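Forums > Work Life > Automation on the Job

Is anyone else's job turning into teaching the robots?

I've been packing small orders at Clustico for 6 years. In August they started moving 4 of us off the line for half of every shift so we could do "demonstration work" — picking things up and putting them down while it all gets recorded. Same pay so far. My hands are fine but my neck is killing me, and I can't tell if I should be worried about my job. What happened at your place?

Othmane Zaki
We went through this at Drandero last year. I did 627 recorded pick-ups before I quit keeping a tally, lol. The line did get automated, but only the easy boxes. Anything floppy or odd-shaped still comes to us, so the day is slower and kind of lonelier (I miss the yelling across the belt!). Ask for breaks in writing. For the neck, raise whatever you're working on.

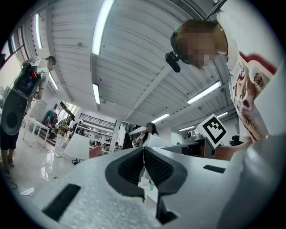
Also ask now what your job title will be when the recording ends. I waited, and they put me down as "temporary support" — took months to fix.

marka_nights
just quit

bozkurt3176
Don't just quit. Ask if the new work counts toward your grade, mine did and I got a raise out of it. The hours got weird though, I start at 5 a.m. now.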